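Técnicas Operatórias II: Apontamentos da Aula 7
Fios de sutura: manuseamento, tensão e comprimento das pontas
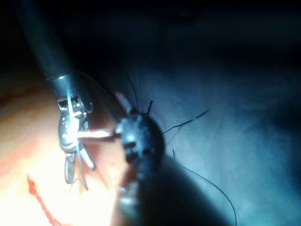

A sutura em campo restrito exige do operador uma gestão do fio diferente da que se pratica em cirurgia aberta. O espaço disponível é reduzido, a profundidade é difícil de avaliar e o fio tende a ocupar planos distintos. Convém, por isso, que o estudante se habitue a localizar cada fio antes de iniciar novo gesto. Os fios pretos e finos destacam-se bem sobre um fundo azul-escuro, mas tomam direções muito diversas: um sobe em curva suave, outro descreve um arco longo e solto, e um outro, curto e rígido, aponta para cima. Um fio seguro entre as garras deve ser acompanhado com o olhar em toda a extensão visível.

1. Preensão
O fio destinado a permanecer no tecido não deve ser apertado repetidamente no mesmo ponto. As superfícies serrilhadas podem danificar o material e reduzir a sua resistência. A preensão faz-se de preferência na ponta que será cortada.

2. Comprimento
Nos exercícios desta unidade utilizam-se segmentos de 105 mm para pontos isolados e de 400 mm para sutura contínua. Segmentos mais longos formam ansas e dificultam a identificação da ponta livre.

3. Tensão
Os bordos devem ficar aproximados sem isquemia. A tração exerce-se no plano do nó, com força igual nas duas pontas. Nos monofilamentos, verificar a memória do fio antes do primeiro seminó.

4. Corte
As pontas cortam-se sob visão direta, depois de confirmado o nó. Os fragmentos são retirados de imediato e registados na folha de contagem.

Trabalho prático
Cada estudante executa 50 nós no simulador Kerslake e entrega a folha de registo à Dr.ª Socorro Nina. As dúvidas sobre o material são dirigidas a Bevan McAlister, no laboratório de técnica cirúrgica.

Leitura: Caderno de Exercícios, capítulo 4, secções sobre nós quadrados e nós de cirurgião.

Versão revista em maio de 2019.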